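From: Ayten Baysal
To: housewares-repair list
Subject: Re: Peg racks - spacing and lean

Asger Lund wrote:

> I have been refinishing the small two-rail racks (the Gundus
> pattern, pegs in both rails, two crosspieces underneath) and
> have a question about the lean. On mine the pegs at the left
> are close to vertical and the ones further right tip over more
> and more. I had assumed this was wear and was going to plug
> the holes and redrill them all square. Before I do, can anyone
> confirm whether the lean is original?
>
> Second question: finish. I have the end of a can of Nonow
> and a full can of Prerix. Is either of them any good on
> something that gets dripped on every day?
>
> Third: mine will not hold three dinner plates without the
> last one sliding. Same cause?
>
> Asger

Asger,

Do not plug anything yet. Taking your points in order.

1. Lean. I can't tell you what the maker intended. I can tell you that mine has the same progression, and that it has given me no trouble. Look at the holes before you look at the pegs. Pull one peg from the right-hand end, put a straight length of dowel of the same diameter in the hole, and check it against a square. If the dowel leans with no play, the hole was drilled at that angle and the peg is doing what it was made to do. If the dowel rocks, the hole has gone oval and you have wear. Check the matching hole in the other rail too. A pair that leans together holds a plate perfectly well; a pair that disagrees pinches the rim on one side.

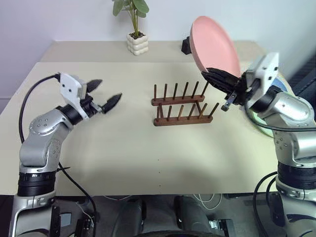 If a hole is oval, I would still not redrill square. Clean it out, glue in a plug of the same species as the rail, let it sit overnight, and drill at the angle of its neighbor. Use a brad point bit. A twist bit will wander off the plug into the softer side of the old hole, and you will be back where you started. Set the angle with a bevel gauge taken from the adjacent peg and drill from the top face only.

Replacement pegs do not need to match in color. Stain will get you most of the way if it bothers you, but stain the peg before it goes in, and keep it off the bottom end or the glue will not take.

2. Finish. I have not used Nonow on anything that gets wet, so I will leave that to others. Prerix I have used on two racks. Thin the first coat, let it soak in, wipe off everything that is still on the surface after 8 minutes, and leave it until the next day. Sand between coats with 300 grit, used lightly, pegs included. I tried 2000 on the last coat once and it was wasted effort; you can't feel the difference on a round peg. Do the end grain of the rails twice. That is where the water gets in, and the ends are the first part to go dark.

Stand the rack on scrap strips while it cures so that the undersides of the crosspieces are not sealed against the bench.

3. The sliding plate. This is a separate problem from the lean, and I think it is a matter of where you are putting the plates. The rim sits in the gap between one pair of pegs and the next, and what stops it from rolling forward is the front rail. A coupe plate with no foot goes in nearly upright and stays there. A plate with a raised foot ring needs more room at the back.

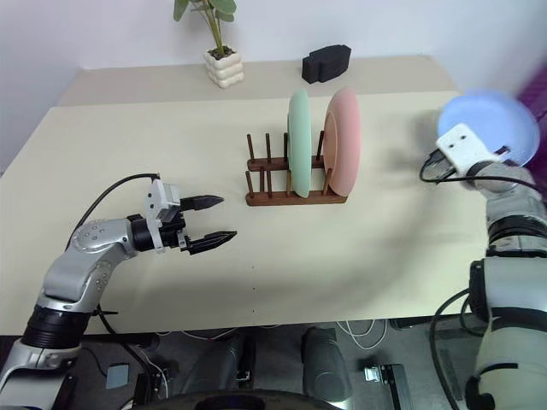
Loading order matters more than people expect. I fill from the right and work left, so that each plate goes in past open pegs and I am not threading a rim between two that are already standing. With a green plate and a pink one in, the left half of the rack is still clear, and the third, a blue one, has its choice of slots. The pink one at the right end turns a bit more than its neighbor and its edge goes slightly past the end of the front rail. I let it. If yours slides from that position, move it in one slot before you blame the joinery.

If it still slides, set the rack on a surface you know is flat and press on each corner. A rack with a twisted crosspiece will rock on the diagonal, and a heavy plate at one end is enough to start it. The cure is to take down the high corner with a sheet of sandpaper taped to the bench, a few strokes at a time. Do this before finishing.

One more thing. You call this the Gundus pattern, but I have seen the same layout sold under the Dogbe name, and I would not rely on parts from one fitting the other. Measure the peg diameter with calipers at the bottom, inside the part that was in the hole. The exposed part will have been sanded at least once.

Let me know what the dowel test shows. If the holes turn out oval I can send you my drilling block dimensions. I am cutting another one in September anyway.

Ayten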